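Workshop tips: living with a two-arm bench cell

Notes from the phone bench at Gatbridge, revised 10 August 2023. The cell handles the plug-in step for charging tests. Before it arrived, two people per shift did nothing else, and the log for that year shows 3,961 handsets plugged in by hand. Those people now load, inspect and clear faults. The work is lighter on the thumbs and heavier on attention.

Cable slack
Leave enough slack at the elbow for full travel, then tie at the wrist. A tie pulled tight over a joint will chafe the jacket. Check the ties at shift change and write it in the log, even if nothing was replaced.

Loose leads
Lay the charging lead in one open curve. Coils spring back when the plug is lifted and drag it off line. If a lead has taken a set from the packet, hang it overnight with a small weight on the end.

Power strip
Keep it at the side of the table, outside the reach of both arms. Adapters go in the upper sockets. Stop the cell before unplugging anything — a lead pulled during a move can catch a finger.

Finger pads
Brush the pads every 200 cycles. Grit held in the surface marks screens. Replace at 235 if the pads have gone shiny, and replace both together.

Table top
Wipe along the grain with a dry cloth. Crumbs of packing foam collect wherever people lean over to load.

Staffing
Rotate the fault desk every 2 hours. Waiting for a stop is more tiring than the old job was, and the first stop after a long quiet run is the one handled badly. Gaurav Sandhu keeps the rota; swaps go through him.
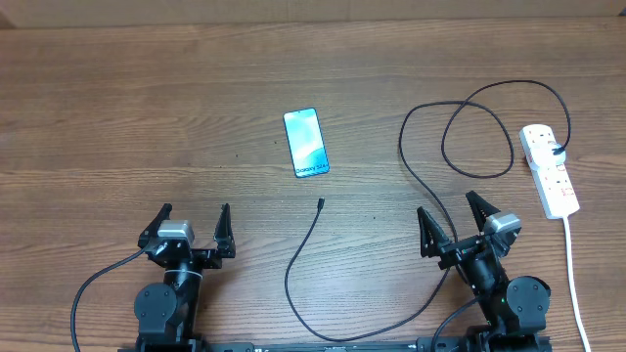
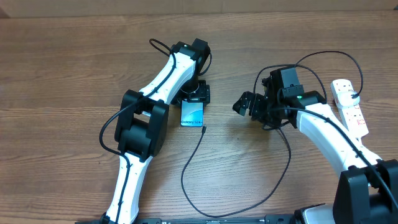
Arms, leads and power strip on the wooden table.

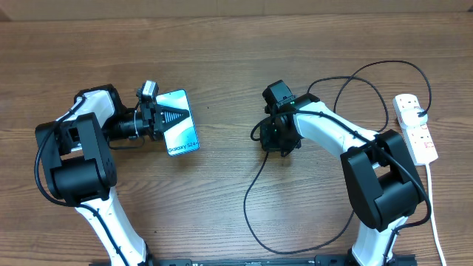
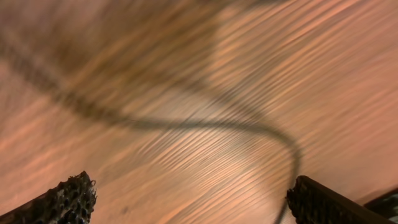 Tibor Lengyel wrote in to say that the two-hour rotation is still too long on nights, and that at Fistinby they cut it to one and let the person coming off do the loading. He would also like the pad changes put on the rota by name, as they tend to fall to whoever is standing nearest.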